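News > Press Releases > Student Projects

Courtois Technical College robotics club will show its housekeeping robot to anyone willing to watch it think

Pellinon, June 26, 2018 – The student robotics club at Courtois Technical College will open its workroom to the public next month for demonstrations of Dromen, a robot arm that students have spent the school year teaching to pick things up off the floor. Visitors are advised to bring comfortable shoes and no urgent plans.

Dromen started in January as a proposal one page long. It promised a machine that could tidy a teenager's bedroom. The club's adviser, Clyde Sorensen, returned it with the word "bedroom" crossed out and "small piece of carpet" written in, and the project has been on schedule ever since.

The 8 students on the team come from the electronics, sewing and business programs, and one of them joined to avoid track and field. They divide the work between guiding the arm through a task by remote control, setting up the floor for the next run, and arguing over whether the last run should be kept. A run goes into the training set only if two students agree that it was any good. The current total is 700, and the discard pile is larger than anyone involved would like to discuss.

"I thought we would be writing code all day," said Clémence Hoarau, the team captain. "Mostly we're resetting the floor. I can put a plastic box back in its starting spot faster than any person in this state, and I would like that on my college application."
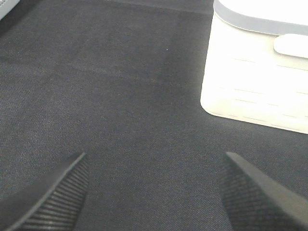 The floor matters more than the students expected. Dark carpet has turned out to be a stern teacher. Early in the project the team practiced on a bare tabletop, where the arm did well and everyone became unbearable for a week. Then the work moved down to fabric, and the success rate on the standard pickup test fell to 40 percent. Fabric bunches. It also gives a little when a gripper presses on it, so a fingertip that was at the right height a moment ago may no longer be.

The team answered with patience and with new rules for the person at the controls. Drivers must now approach with the gripper open, stop short of the object, and say out loud what they mean to do next. The talking was Évan Royer's idea. He says it catches mistakes early. His teammates say it also makes the workroom sound like a golf broadcast.

A good deal of the job is still done by hand, and the club makes no secret of it. Students reach in between runs to move things and smooth the cloth, and they reach in during runs when a driver asks for help. The arm travels at a speed that Huguette Deschamps, who teaches shop safety at the college, approved after a long afternoon with a stopwatch. She has since asked whether it could go slower. It could, but the club has only booked the room until August. 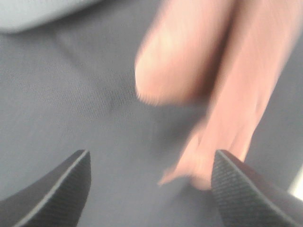

What visitors will see

Each demonstration begins with a short talk by the students, followed by live runs with Dromen. Some runs will be driven by a student. In others the arm will work from what it has learned, and the students will stand with their hands behind their backs, a posture they have been practicing. Guests may try the controls under supervision. Children are welcome, and based on the club's trial sessions they will probably be better at it than their parents.

The team will also take Dromen to the Vevska Student Robotics Meet this fall, where entries are scored out of 100 on reliability, safety and the quality of the written log. Hopes are highest for the log. "Ours is very complete," said team member Aliki Pappas, who keeps it. "If the arm drops something, I write down that it dropped something. Some people on this team feel I could use fewer adjectives."

Admission is free. Demonstration times will be posted at the front desk of Courtois Technical College and on the door of the workroom. Groups from other schools should call ahead – the room is small, and the carpet takes up most of it.

About the club

The Courtois robotics club is open to all students at the college, with no experience required. It meets after classes in the workroom behind the machine shop. New members start on floor resetting.

Press contact: Clyde Sorensen, club adviser, Courtois Technical College, Pellinon. Interviews with students can be arranged outside class hours. Interviews with Huguette Deschamps require closed-toe shoes.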